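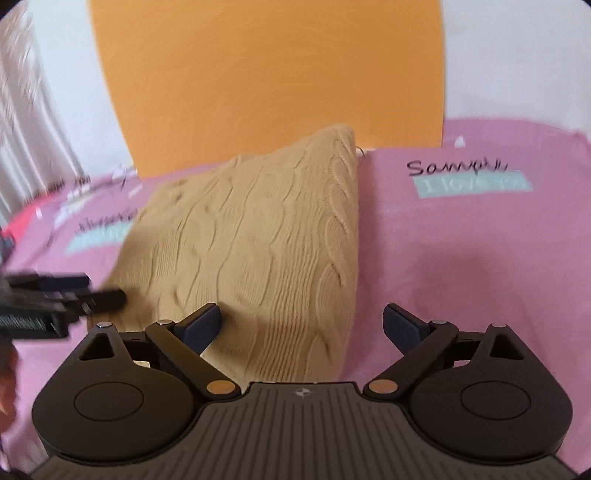 A cushion on a bedspread.

Pukton airfield talk, 9/12/23

Members heard the second part of the Pukton story, covering the years after the grass strip was given a hard runway. The work was done in one spring, starting in March, and the finished surface was 900 yards long. That suited the light transports and trainers based there but ruled out anything heavier, so the bombers went to Celtbridge.

The station log has 1,588 entries for the first year of flying, most of them short training flights. It also lists 69 landings by aircraft diverted in bad weather, several of them at night with only paraffin flares to mark the runway. At its busiest the station had 400 people living on site, many in huts on the north side. Two of the hut bases can still be found near the Donari road.

Questions afterwards were mostly about the control tower, which was pulled down when the land went back to farming. We have no clear photograph of its west face and would like to copy one if a member has it.

The tea urn has been mended. Please bring your own mug to the next meeting.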